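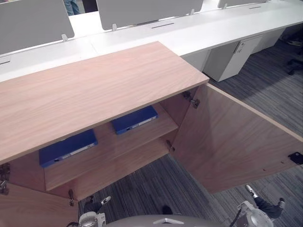 The Level at Istow

The gauge at Istow is read at six in the morning and six in the evening. The reading is entered in the left column of the book, the time in the middle column, and the initials of the reader on the right. There is a fourth column, headed Remarks, and for most of the life of the station it was left blank.

The reader on duty that summer had come over from Bredthorpe on a three-month posting. She had worked with tide gauges before and did not need to be shown the float, the pen arm or the drum. She was shown them anyway. The outgoing reader explained that the well was 75 feet deep, that the float ran in a steel tube, and that the chart paper had to be changed before the pen reached the seam. Then he gave her the key and drove off.

The first two weeks were normal. The water table fell by a fraction of an inch a day, as it should in dry weather. On the fifteenth day it rose by 51 hundredths of an inch between the evening reading and the morning one. There had been no rain. She checked the float for drag, lowered the hand tape, chalked the last foot of it, and got the same figure to within the width of the chalk line. She wrote the reading in the left column.

The next night it rose again by the same amount.

There are four ordinary reasons for a well to rise in dry weather. A pump nearby has been shut off. A canal or main is leaking. The air pressure has dropped. The ground has been loaded, as by a train. She took them in order. The nearest pump belonged to the Owino dairy, and its log showed no change in hours. The main had been tested in spring. The barometer was steady. The rail line had been lifted in 2000 and the bed was now a footpath.

She telephoned Bredthorpe. The office asked for the serial number of the recorder, which was a Flekari drum type, and told her to replace the clock. She replaced the clock. The new one ran four minutes fast over a week and made no difference to the level.

In August she began going back through the old books. She read them at the table with the door propped open for light. The readings for each summer ran downward without a break until she got to the year 2000, where the same step appeared, the same size, on 16 nights in a row. The reader that year had initialed every line. On the last of them he had used the Remarks column. The entry said: Heard it tonight.

She took the folding chair out to the well that evening and removed the cover plate. The procedure allows this for up to ten minutes, to keep insects out. At first there was only the tick of the clock through the wall of the hut. The air coming up the casing was cooler than the air in the field. A little after two she heard a long, low, even sound from a good way down, with a gap in it, and then the sound again. The gap was the same length each time. She timed it against her watch at nine seconds.

When she looked at the drum, the pen had started to climb.

She put the cover plate back and tightened the four bolts in the usual order, opposite corners first. At six she read the gauge. She entered the level, the time and her initials, and sat for a while with the pen over the fourth column. Her posting had eleven days to run. The next reader was coming from the coast and had already written to ask whether there was a kettle.

She wrote: Cover left open past ten minutes. Nine seconds. Bring a second chair.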